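Urnulholm ware

Urnulholm ware is the name given to a group of brown earthenware vessels, mostly vases and narrow-necked jars, said to have been made in and near the village of Urnulholm. The name is used by dealers, a few regional museums and most of the popular books on country pottery. Whether it describes a real tradition, with its own makers and methods, or only a loose set of similar pots that were sold under one label, is disputed.

Name

The term does not appear in any parish record, tax roll or shop inventory found so far. Its first known use is in a sale catalog issued by the dealer Bíró, who listed 341 pots as "Urnulholm work" and gave no reason for doing so. Later writers repeated the label and often cited each other as proof. The spelling "Urnul ware," common in older price guides, seems to be a shortening made by sellers and has no local history behind it.

Claimed origins

The usual account says that potters came to Urnulholm from the larger town of Skudholm after a bad fire, found good clay on the river bank, and worked there for several generations. The story is appealing and widely printed. The evidence for it is thin. Skudholm did have a fire, but the town's surviving guild book lists the same potters at work there before and after it. No document places any of them in Urnulholm.

The clay argument is not much stronger. Clay from the river bank does fire to a reddish brown, but so does clay from most of the valley. Tests that claimed to match pots to the Urnulholm bank compared them with only one other source, far to the north, so a match was close to certain before the work began.

Two kilns have been dug in the village. The first held roof tile and nothing else. The second held broken jars, along with a large amount of tile, and is the best physical evidence that pots of any kind were fired there. The dig report is careful to say that the jars may have been packed around the tile to fill space, a common habit in country kilns. Popular accounts tend to leave this out.

Form and decoration

Writers on the subject describe the typical vase as having a rounded, egg-shaped body, a short neck and a thick lip. Some pots carry a band of blue, and this band has been treated as a signature of the village. The claim should be read with care. Blue bands are found on brown pots from many places where neither the clay nor the potters had any link to Urnulholm, and a fair share of the pots in Bíró's own list had no band at all.

The short neck has been explained as a way to keep oil from spilling, as a way to tie down a cloth cover, and as a sign that the vases hung upside down to drain. All three ideas come from twentieth-century authors. None of them cites a person who used such a pot. Residue has been looked for inside only a handful of jars, and the results were mixed: fat in some, grain dust in others, and in most cases nothing that could be named.

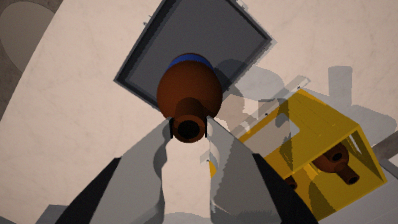
Urnulholm, 14th July

The date is that of the yearly pottery market, and it heads the only letter ever put forward as an eyewitness account of the trade. The letter, unsigned and with no year, describes carts "loaded to the boards with brown jars" and complains of the price. It has been quoted in nearly every book on the ware. Its weak points are plain enough. The writer does not say where the jars were made, and a market is a place to which goods are brought. The paper has never been tested, and the letter came to light in the same decade that prices for the ware began to climb.

The market itself is real and is still held, though the present event dates only from a revival by the village council. The older market dealt mainly in livestock. Its toll book names pots as a taxed item in three entries, and in each the seller is from Skudholm.

The Uvance collection

The largest group of pots sold under the name is the Uvance collection, which holds 829 pieces. It was built up over a long period by a family of grain merchants, who bought from dealers and kept few notes. The collection's printed guide dates the pieces to within ten years in many cases, but does not explain how. Pots of this sort are hard to date by shape alone, since country makers kept to the same forms for a very long time.

In a review of the guide, the historian Tamás Medve argued that the group could be split into at least four kinds by the way the foot was finished, and that these kinds had little in common beyond color. He suggested that the label be dropped. The keepers of the collection replied that foot finishing varies from one worker to the next even in a single shop - a fair point, though it does not show that the pots came from one village. Medve's own sorting has also been questioned. He worked partly from photographs, and his four kinds overlap more than his tables suggest.

Trade and copies

Sales of the ware have brought in more pots than any small village is likely to have produced. One often repeated figure puts the yearly output at 2400 vessels, but it rests on a guess at kiln size multiplied by a guess at the number of firings. The second kiln, as measured, was much smaller than the one used in that sum.

Copies are known, and some are good. A workshop in Skudholm openly sold brown vases with blue bands to summer visitors, unmarked, and many of these have since passed through auctions as old. Sellers sometimes point to wear on the foot as proof of age. Wear can be made in an afternoon with a wet stone.

The figure 1740, scratched on the base of one jar and long read as a year, is now thought by several writers to be a stock number or a price. The jar is on display at Uvance, where the label still gives it as the date of making.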